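Pace: a small word list for home and sleep talk

So this is Pace, a list of everyday phrases from the town of Hadside, with notes on how folks there say them. I started it one January because I kept losing my own scribbles (two notebooks gone!), and it grew from there.
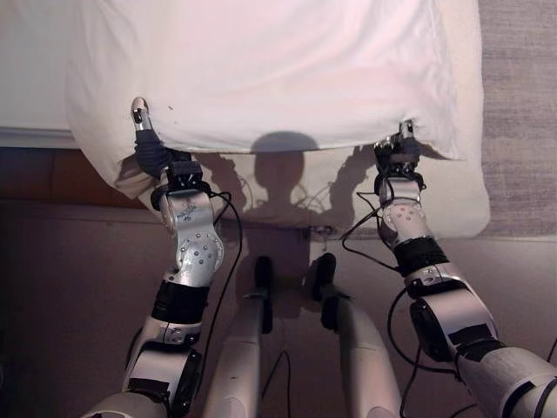

The files are plain text, one phrase per line, tab between phrase and note. Bedding words got out of hand fast. A big white cloth with a rounded corner is a "slip" to half the town and a "case" to the rest, so I kept both and tagged them. Please don't merge them!

There are 80 phrases in 4 files. If you use Wemolar to read them, set tabs to 8 or the notes column goes all wobbly.
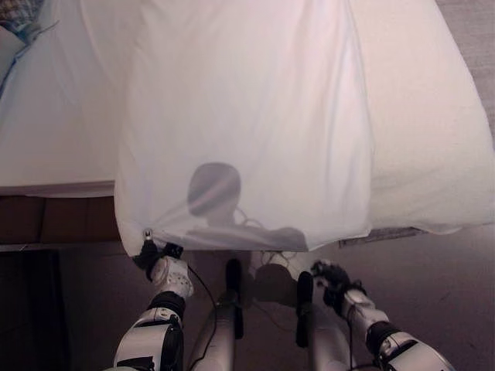
A thin white sheet in front of the bed.

Known problems: spelling is all over the place, and 12 of the phrases have no note yet. I also never settled on how to mark stress, so for now it's capital letters, which I kind of hate. Ideas welcome. 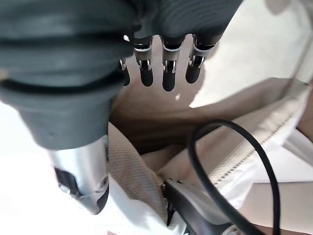 Julline wrote in to say the capitals are fine by her, but "turn in" and "turn down" ought to have separate entries, and could the evening greetings please go in their own file. Yes to the first, still thinking about the second.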